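Packing Room Walk-Through, with Comments
Salo Gifts & Returns, mixed goods line
Date of walk: November 29, 2018
Walked by: Lino Tedesco, shift lead
Items on list: 10

Good morning, everyone, and thank you for letting me get underfoot again. I know the walk-through always seems to land when the boxes are piling up. As before, I have marked each item OK, Fix, or Talk, and I've written my comments out in full so that people on the late shift can see what I was thinking and argue with me if they like. Talk means that I don't think I should be the one to decide it alone.

1. Walkways and floor
Mark: Fix
The route to the door was clear when I started and less clear when I finished, which is how it goes on a busy morning. Please keep bags, stools and spare shoes out of the walking line. When we packed everything by hand we all knew each other's habits and stepped around things without thinking. Now people come over from the Donati side to help with the grippers, and they don't know where your stool lives.

2. Footwear
Mark: Fix
Closed shoes on the packing side, please, all shift. I do understand about sore feet, believe me, and I am asking about better mats.

3. Hand-held grippers, start-of-shift check
Mark: OK
Every gripper on the rack had its tag signed. The check is the same as ever: open and close it fully, look at the pivot bolts, press each pad with your thumb and see that it doesn't slide. If a pad is split or lifting, hang the tool on the red hook and take another. Don't tape it. I found one taped pad in February and I still think about it.

4. Wrist and shoulder load
Mark: Talk
I spent the most time on this one. Packing by gripper, so that the Trisik arm can later be taught from our recordings, is slower than packing by hand and it uses different muscles. Several of you told me that the ache has moved from the lower back up to the forearm, and that it shows up well before lunch. The limit is 200 picks and then a change of task, and I would like us to keep to it even when the numbers are behind. I have asked the office to take the pick count off the wall screen for a month. People were racing it, and I include myself in that.
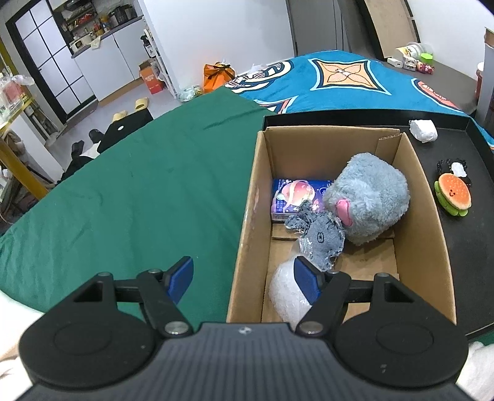
5. Soft and fragile goods in the same box
Mark: OK, with a comment
Close the fingers slowly on anything wrapped and let the pads do the holding. If you feel that you have to squeeze, put the tool down and use your hands, and log it as a hand pick. We had 146 hand picks logged in the last period and I was glad to see every one of them. There was a worry going around that hand picks count against you. They don't. They tell the Trisik people where the arm is going to struggle, and I would much sooner they heard it from us than found out with a customer's parcel.

6. Seated work
Mark: Talk
Some of you prefer to work sitting down with the tool held low over your knees, and some of you can't stand it (sorry). Both are allowed. What I'd ask is that anyone sitting gets up at each change of task and walks to the far end and back. The seats we have were bought for quick jobs and I don't love them for long stretches.

7. Cloths, blankets and loose coverings
Mark: Fix
Check that nothing hangs down where a foot or a chair leg can catch it. Fold the extra under and clip it. When the arm is installed, loose fabric within its reach will be a stop-work matter, so we may as well get into the habit while the only thing moving is us.

8. Shelves and storage
Mark: Fix
Heavy things low, light things high, and no food stored with the stock. I'm not against snacks! I keep crackers in my own locker. They just need to live in the break room.

9. Emergency stop and marked zone for the arm
Mark: Not yet applicable
The floor marking goes down when the arm comes over from Sandon. All 4 stop buttons are to be tested by the people who will be standing next to them, both shifts, before anything is switched on for real work. I've put that in writing to the office and I'm putting it here too.

10. Training and who does what afterward
Mark: Talk
I was asked this more than anything else on the list, so it gets a line even though it isn't strictly an inspection item. The plan I have been shown keeps the whole crew, with two of us per shift looking after the arm and the rest on returns and the odd-shaped orders. I asked for the training hours to be paid at the full rate and I'm waiting for the answer. When I have it I will pin it up beside the tool rack, whatever it says.

Follow-up
Items marked Fix: please sort these out by the end of your shift and initial the sheet.
Items marked Talk: bring them to the next crew meeting, or catch me at the tool rack if you'd prefer to say it quietly.

Signed, L. Tedesco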